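作業ノート ドア枠拭きセル(Ryu)の整備
2022年9月10日
読了時間:9分

Dumholmの実験棟、ドア枠拭きセル。朝から止めて整備に入った。担当は自分とMarin Ristić。Saturnino Arrietaは午後から合流し、力覚センサのゼロ点と教示点の確認を見てもらった。

止める前の状態を先に書いておく。Ryuは先週の終わりごろから、縦枠の上のほうで拭き動作を途中放棄することが増えていた。エラーは毎回「接触力上限」で、位置偏差のほうは出ていない。再起動すると数回はまともに動き、また同じ高さで止まる。高さは床から1,720 mm付近に集まっている。下の区間では一度も出ていないし、横枠に入ってからも出ない。

疑ったのは三つ。手首の力覚センサのドリフト、スポンジホルダの緩み、枠そのものの表面。ログだけ見ていると最初のものに見えるが、ドリフトなら高さに関係なく出るはずで、そこが引っかかっていた。Marinは最初からホルダだと言っていた。

■ 停止と固定
主電源を落とす前にRyuを退避姿勢へ。退避姿勢の登録が古いままで、肘が照明スタンドに近いところを通る。今日は手動の低速で逃がした。退避姿勢は後で登録し直した(下に書く)。エアは元栓で閉め、残圧を抜いてから札を掛けた。札の紐が切れかけているので替えること。

台車のロックは両側とも効いていた。床の位置決めピンの片方に削れた跡がある。台車を入れるときに斜めに当てているのだと思う。まだ使えるが、入れるときはまっすぐ押してほしい。

■ ホルダ
スポンジホルダを手首から外して分解。締付ねじは全部締まっていた。合いマークもずれていない。Marinの予想は外れ。ただ、押さえ板の爪が2か所、内側に曲がっていた。これだとスポンジの片側だけが強く挟まれ、反対側が浮く。予備の押さえ板に交換した。曲がったほうは捨てずに引き出しの「直す」の箱に入れてある。万力で戻せる程度の曲がり。

組み直すとき、ばねの向きを一度間違えた。長い足が手首側。前にも同じ間違いをしているので、ホルダの裏に油性ペンで矢印を書いた。

スポンジは新品に替えた。交換の目安はこれまで2,000往復としていたが、外したものを見ると角がもう丸くなっていて、縦枠と壁の入隅に届いていない。面のほうはまだ使える。つまり寿命は面より角で決まっている。次からは往復数に加えて、角の形も見て判断する。

■ 枠の表面
次に枠。センサを触る前に表面を見ておきたかった。懐中電灯を下から寝かせて当てると、縦枠の上のほう、壁との境目に沿って汚れの筋が残っていた。指でなぞると引っかかりがある。拭き残しが積もったものか、壁の塗料の粉がケーシングの縁に溜まったものか、見ただけでは決められない。停止位置とは高さがだいたい合う。

手で落とすことにした。道具でこするとケーシングの木目調の仕上げに傷が入るおそれがあり、傷が入るとそれまでのデータと摩擦の条件が変わってしまう。手拭きのときは壁に手をついて体を支え、スポンジは枠の縁に沿わせる。押しつける向きは壁側にせず、枠側に軽く。壁の白い塗装は弱く、角で押すとすぐ筋が付く。
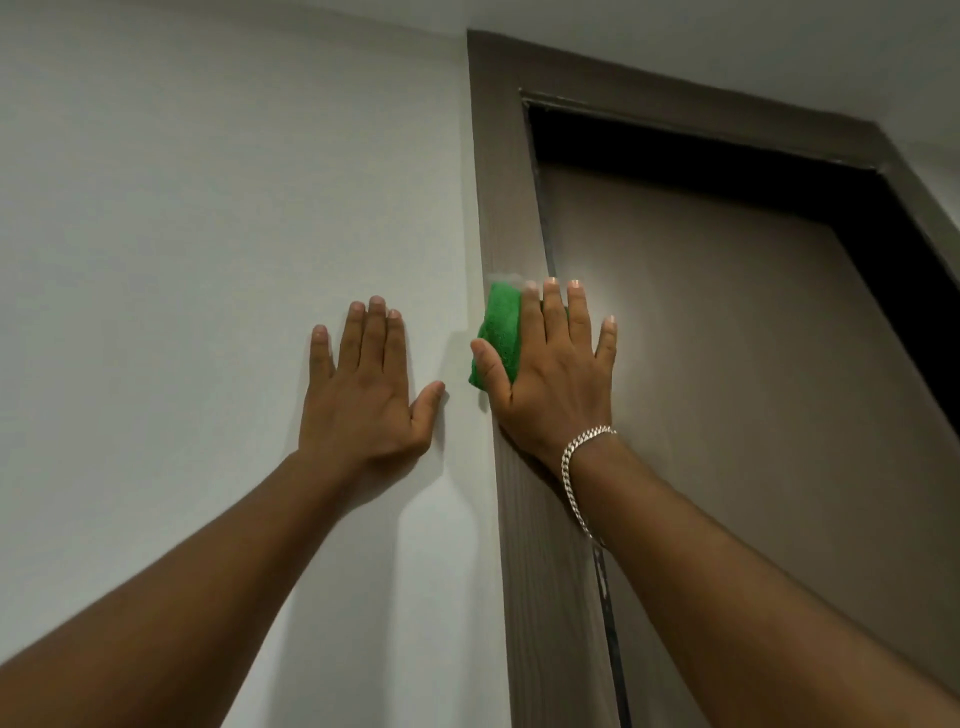 縦枠の上部、壁との境を手拭き。左手は壁、スポンジは右手。

境目をこすると、スポンジの上端のあたりにうっすら白っぽいものが見える。粉かもしれない。壁側の塗料だとすると、Ryuがこれまで枠を拭くつもりで壁も少し削っていたことになり、教示点のほうにも話が及ぶ。採取はテープで行い、袋に入れて日付なしで番号だけ振った。番号は現物の袋を見ること。

手拭きのあと、もう一度懐中電灯を寝かせて確認。筋はほぼ消えた。指の引っかかりもなくなった。ドア面のほうはもともときれいで、拭いていない。ドアと枠のすき間には手を入れないこと。内側の細い縁に布が引っかかる。前回、布の糸がそこに残っていた。

■ 力覚センサ
電源を戻し、暖機してからゼロ点を取り直した。ここからSaturninoも参加。ホルダを付けた状態で姿勢を変えながら重力補正を掛け直し、補正後の残差を見た。上向き姿勢での残差が横向きより少し大きい。規定内なので今日はそのまま。気になるのは、ケーブルが手首の回転で突っ張るとその分が値に乗ること。結束の位置を手首から一つ遠い側へずらしたら、乗り方が小さくなった。

Saturninoの意見では、残差は今回の停止の主な原因ではない。自分も同じ考え。停止の閾値にはまだ余裕がある。

■ 教示点の確認
Novudariの画面で縦枠の経路を開き、ホルダだけ(スポンジなし)で低速でなぞった。下から中ほどまでは枠の縁と平行。上へ行くにつれ、壁側へわずかに寄っていく。1,720 mmのあたりで寄りがいちばん大きく、そこから横枠への折り返しに向けて少し戻る。台車の傾きか、最初の教示のときに上の点を目分量で決めたかのどちらか。教示は3月にやったもので、当時のノートには上の点の取り方が書いていない。自分の字なので、書かなかったのは自分。

台車に水準器を当てたところ傾きは見当たらず、上の点の教示が甘かったという結論にした。上の点を取り直し、途中の点は補間で作らせた。取り直しの手順は次のとおり。

・ホルダに当て板を付ける(スポンジは外す)
・枠の縁に紙を一枚はさみ、紙が引っかからずに抜けるところで点を登録
・上端、停止の多かった高さ、横枠の手前の順に取る
・最後に下の点を一つ確認だけする(登録しない)

紙はコピー用紙。付箋は糊の分だけ厚いので使わない。

■ 退避姿勢
ついでに退避姿勢も登録し直した。肘を一段たたみ、照明スタンドから離れる側へ逃がす。退避の移動速度は上限800 mm/sのまま変えていない。もっと落としてもいいという話が出たが、非常時以外でも毎回通る動きなので、サイクルに響く。保留。

照明スタンドのほうを動かす案もある。動かすとカメラの露出を合わせ直すことになり、今日やる時間はなかった。

■ 試運転
スポンジを付けて低速で縦枠だけ。停止なし。通常速度で縦枠だけ。停止なし。通常速度で縦枠から横枠まで通し。折り返しのところで接触力が一度跳ねたが、閾値には届かず動作は続いた。跳ねたのは縦枠から横枠へ押し付け方向が切り替わる瞬間で、以前から見えている癖。今日の作業で大きくなったようには見えない。ログの波形を前のものに重ねて確認した。

そのあと連続で回し、昼の間は人が付いて見ていた。今日のところ接触力上限の停止は出ていない。ただし、枠の汚れを落としたのと教示点を直したのとホルダの板を替えたのを全部同じ日にやってしまったので、どれが効いたのかは分けられない。Marinには先に一つずつ試すべきだと言われた。そのとおりで、次に同じ症状が出たら、枠の手拭きだけ先にやって一度回すこと。

■ Altauへの連絡
押さえ板の予備がなくなった。Altauに追加を頼むメールをMarinが出した。ついでに、爪の根元をもう少し厚くできるか聞いてもらっている。返事が来たらここに書き足す。

■ 手入れの手順(変更分)
壁に貼ってある紙はまだ古い。貼り替えるまではこちらを見てほしい。

・始業時:スポンジの角を見る。丸ければ往復数に関係なく交換
・始業時:押さえ板の爪を指で触る。左右で高さが違えば外して確認
・週の終わり:縦枠と壁の境目に懐中電灯を寝かせて当てる。筋があれば手拭き
・手拭きの前にRyuを退避させ、札を掛ける。枠の前に立つのはそのあと
・手拭きのあとは壁側にスポンジの跡がないか確認
・ゼロ点は毎回、暖機が終わってから

腕時計やブレスレットは、ロボット側の整備(手首まわり、ケーブル)をするときは外す。これは前からの決まりで、変更なし。

■ 残り
・テープで採ったものを顕微鏡で見る。塗料なら壁側の当たりを見直す
・札の紐
・曲がった押さえ板を直す
・折り返しの力の跳ね。切り替えの手前で速度を落とす案をSaturninoが試す
・横枠の経路は今日なぞっていない。縦枠と同じときに教示したので、同じやり方で点を見ておくこと
・位置決めピンの写真を撮ってファイルに入れる

追記。夕方、片付けのあとでもう一度縦枠だけ回した。停止なし。ケーブルの結束がずれた位置から少し戻っていたので、下に滑り止めのテープを一巻きした。電源を落とし、エアも閉めた。鍵はいつもの場所。

関連する記事
・Ryu 力覚センサの重力補正メモ
・スポンジホルダの分解と組み立て
・Novudariで経路の点を取り直すとき
・Dumholm実験棟 エア配管の止め方
・台車の入れ方と位置決めピン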